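Call for participants: open day of the Flumik kitchen robot project, Drasstead

Published 2022-05-01

The Flumik project at Mellura is looking for people who want to take part in our next open day in Drasstead. We need two kinds of participants: visitors who will try the robot station and tell us what they think, and helpers who will stay beside the stations and guide the visitors. You do not need to know anything about robots for the first role. For the second role a little patience with cables and with children is useful.

What is Flumik

Flumik is a two-armed robot station for small kitchen work. We teach it tasks which most people do at home without thinking, for example to take food out of a pot and put it on a plate. We have now worked on the steamed bun task for one winter. Buns are soft, they have no corners, and a gripper that closes too strongly leaves a mark in them. For this reason we like the task very much, and we will show it again at the open day.
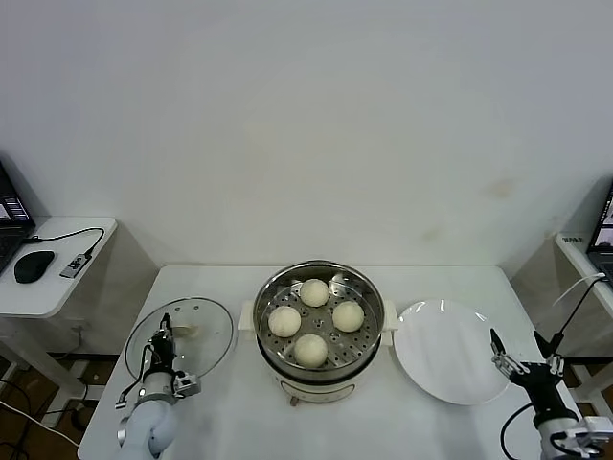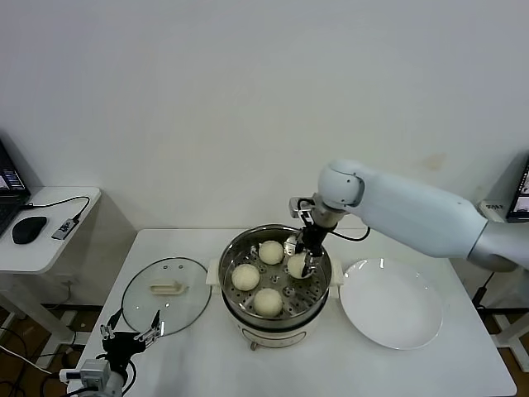
The bun task at the Drasstead station: four buns in the steamer, the lid on the table, the plate waiting at the right.

After our last open day in December we received many comments by e-mail. Jara wrote to us that the best part was to be allowed to choose which bun the robot should take first, but that the explanation before it was too long and the people at the back could not hear it. We agree with both points. The explanation is now 10 minutes, and we will repeat it for every group.

What visitors will do

Each visit takes 60 minutes. You will listen to the short explanation, watch the bun task from start to end, and then give the robot your own order from a list. After this you fill in a paper form with questions about how safe and how comfortable you felt. Please answer freely, also if the answer is not nice for us. The forms carry no names.

We have 156 places for visitors. Children from the age of eight are welcome together with an adult. The buns from the demonstration are not for eating, but there will be tea and fresh buns in the next room.

What helpers will do

Helpers welcome a group, bring it to the station, keep everybody behind the line on the floor and collect the forms at the end. You will never have to operate the robot yourself. An engineer from our team stays at each station for the full day and has the stop button in reach.

Helpers should be at least 18 years old, should speak English well enough to answer simple questions, and should be able to stand for some hours. Another language is a plus. We pay 300 euros for the day and the training evening together, and lunch is included. The training evening is obligatory, also for those who have helped us before.

How to apply

Please write to the Mellura office in Drasstead and put "Flumik open day" in the subject line. Visitors should tell us how many persons are coming and if they prefer morning or afternoon. Helpers should send a few sentences about themselves; a full CV is not necessary. If you use a wheelchair, please mention it in your message, so that we can give you a place with a good view of the table.

We answer all messages in the order in which they arrive. The exact date and the address of the hall will be sent together with the confirmation.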